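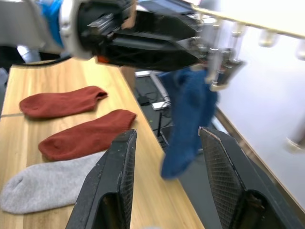 Dennis Rowbotham asked whether it wouldn't be quicker to write the robot a list of rules for socks and be done with it. Grown-ups ask this a lot, and it is a fair question.

Try writing the rules yourself. Where do you pick up a sock? By the toe, you might say. But what if the toe is tucked under, or the sock is rolled in a ball? A cup keeps its shape when you lift it. A sock changes shape every time, so the list of rules would never be finished.

A robot called Moritz learns another way. It learns from examples. A person steers the robot's arms through a job, such as picking up one sock and putting it down next to another. While this goes on, a computer saves what the cameras see and how the arms and fingers move. One go, from start to finish, is called an episode.

One episode doesn't teach much. At Rurnura, the workshop where Moritz is being taught, the sock collection began in February and has 1305 episodes so far. The goal is 4000.
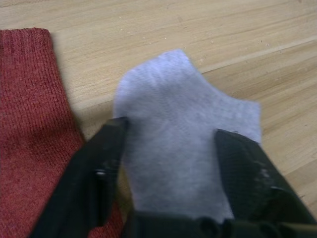

The examples need to be different from each other. If every sock in every episode were red, the computer might learn that only red things can be picked up. So people change the colors, use thick socks and thin ones, and turn them to point in new directions.

Mistakes can be useful too. When a sock slips and the person steering picks it up again, that episode is often kept – it shows how to fix a problem. Episodes where the camera stopped working are thrown out.

Next comes training. The computer goes through the episodes many times and looks for patterns that link what the cameras saw to how the arms moved. Then Moritz tries a sock with no one steering. If it keeps missing, people collect more examples of the part it finds hard.

Words to know

Episode: one recorded try at a job.
Gripper: the part of a robot that holds things.
Training: when a computer looks for patterns in examples.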